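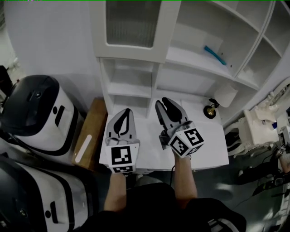

Running the Julano market: Kianoush Shahbazi on haulage, margins and bad neighbours

Kianoush Shahbazi has been hauling goods in the online space game Trikier for 11 years, and for most of that time he has kept to one station, Julano. He leads Esfahani, a trading corporation with 448 members on the books. He says far fewer than that log in during a normal week.

"People join for the freight discount and go quiet," he says. "I don't remove them. They come back when there's a war on and they need ammunition moved."

The corporation started with 2 pilots and a single freighter. Shahbazi bought fuel in the outer systems, where miners wanted quick money, and sold it at Julano in small lots. He still does this most evenings, usually after 9pm when the gates are quieter.

"The margin is thin. You might make 400 credits a unit on a good run, and on a bad one you're undercut before you dock."

Most of the undercutting comes from Wonton, a rival group that moved in last November. Shahbazi does not think they are doing anything wrong, though he has asked them to stop relisting every few minutes.

"They said no. Fair enough – it's a market. I moved my stock into hull plating for a month and let them have the fuel."

He has lost three freighters to pirates, all of them on the same gate. After the third he began splitting cargo between smaller ships and paying newer pilots to fly them. It takes longer, but a single loss no longer empties the hangar.

Asked about the planned change to docking fees, he is not worried. "It'll hurt people who trade in tiny amounts. I'd like a lower rate for new accounts. Apart from that, I'll put my prices up like everyone else."

14 shares | 6 comments

Related
Are docking fees going up too fast?
A beginner's guide to fuel runs
Corporation hangars and who should have access

Contact us | Copyright, all rights reserved | Back to top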